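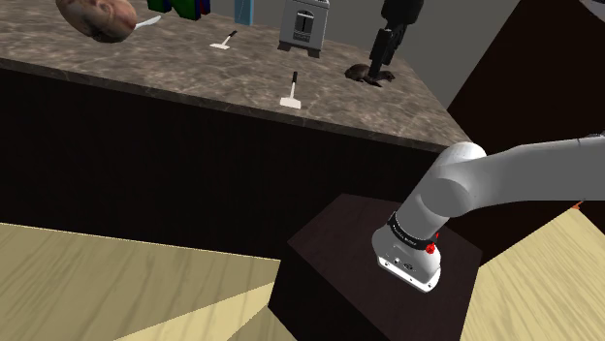
Credit: Vendora Kitchens

How to Find and Fix a Worn Seam in a Stone-Look Countertop

Laminate, cultured marble and solid surface counters all have seams somewhere, usually at an inside corner or next to the sink cutout. The filler in a seam does not last as long as the counter. When it shrinks or cracks, crumbs and water get in. Refilling it takes an afternoon of work and a night of drying, and most of the time goes into cleaning out the old filler.

These steps are for seams that are open but level. If one side has risen above the other, skip to the section on raised seams before you buy anything.

What you need

A plastic putty knife, 1 inch wide
A wooden toothpick or a plastic seam pick
Painter's tape
Denatured alcohol and white cotton rags
A vacuum with a crevice tool
Color-matched seam filler for your type of counter
The solvent sold with the filler

Do not use a metal blade on laminate. It will leave a scratch that shows more than the seam did.

Picking a color

Take a sample chip to the store if you still have one. If not, look on the underside of the counter near the sink, where fabricators often leave a label with the pattern name or number. Ours was a Dullthorpe pattern, number 2781, and the filler chart listed two tubes for it, a base and an accent.

For a mottled pattern, match the filler to the darkest color that touches the seam. A light filler in a dark pattern draws a line across the counter. A dark filler in a light pattern tends to read as a vein. If the seam passes through both, use the middle color and dab in the darker one with a toothpick before it sets.

Cleaning out the seam

1. Clear the counter for a foot on both sides. Turn off any lamp shining straight down and work by window light, which shows the gap better.

2. Run a fingernail across the seam along its whole length. Mark the places where it catches with small bits of tape.

3. Work the old filler out with the pick. Pull toward you in short strokes. Old filler comes out as dry flakes. If it stretches, it is silicone and has to come out completely, as seam filler will not stick to it.

4. Vacuum, then wipe with alcohol on a folded rag. Do not pour alcohol into the gap.

5. Wait until the seam is dry all the way down. Next to a sink this can take a full day, so keep the faucet off and put a fan on it.

Filling

1. Tape both sides, leaving the gap and a hair of counter showing.

2. Knead the tube and squeeze out a piece of filler the size of a pea onto a scrap of cardboard. Let it sit for 2 minutes, until it skins over slightly.

3. Press it in with the putty knife held nearly flat. Fill 3 inches at a time. Push across the seam first, then draw the knife along it.

4. Pull the tape before the filler hardens. Dampen a rag with the solvent, wrap it tight around the knife and wipe off the haze. Keep the rag moving.

5. Check it after an hour. Filler shrinks as it dries, and a wide gap will need a second pass.

Leave the seam alone overnight. Keep hot pans off it for a week.

Raised seams

A raised edge usually means the core underneath has swollen. Filler will not bring it down, and sanding goes through a laminate surface very quickly. Look inside the cabinet with a flashlight. If the underside is dark or crumbly, find the leak first. A small lift on a dry counter can sometimes be reglued with heat and a clamp, but the heat setting depends on the adhesive, so get the data sheet from the maker.

When to call someone

Solid surface seams that have cracked through need to be cut and rejoined with adhesive, and that is a shop job. We had a quote of $389 from Valletti for one corner seam, including the polish. Obradović does the same work but wanted the whole run of counter brought in.

Upkeep

Wipe seams dry after washing dishes. Keep the dish rack and the coffee maker off them. Go over the whole counter with a fingernail once a year; we do ours in October, before the holiday cooking starts.

Last updated January 25, 2019 | Contact us | Copyright 2019, all rights reserved | Back to top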